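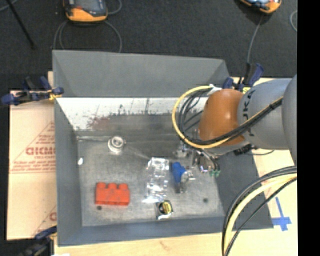 A robot arm reaching into a metal bin, with a few mixed objects on the bin floor and clamps at the bin's edges.

By Jyoti Vishwakarma
Updated March

Bin-picking practice is the loose name for the house rules people follow when a robot arm has to lift mixed objects out of a container. I've been keeping this entry going for a while now, so forgive me if it sounds more like me than like a proper encyclopedia!

The rules most of us borrow from are the Flirkodholm notes, which started life as 2 pages pinned up at Plilteo and have grown to 274 numbered points (I've read them all, and I'd skip the bit on stationery). The main ones are short. Fix the bin to the table before the arm is powered, and check it again after any knock. Mark the bin's position on the table so it can go back in the same spot. Keep the cables on the arm long enough for the wrist to turn fully, but never so long that a loop can catch on the rim.

Then there's speed. Poojary, the test method I learned on, asks for 3 slow runs with a person holding the teach pendant, and only then a run at working pace. Niladier is stricter and wants more than 20 slow ones, which I grumbled about for months and now do anyway.

Choice of objects gets argued over a lot. My own view is that a good set mixes hard, plain shapes with shiny or see-through things – clear packaging is a pig for most depth cameras – and that you should write down what went in before each session. Hands stay out of the bin while the arm is live, even for a dropped screw.

See also: gripper wear, workcell layout, emergency stops.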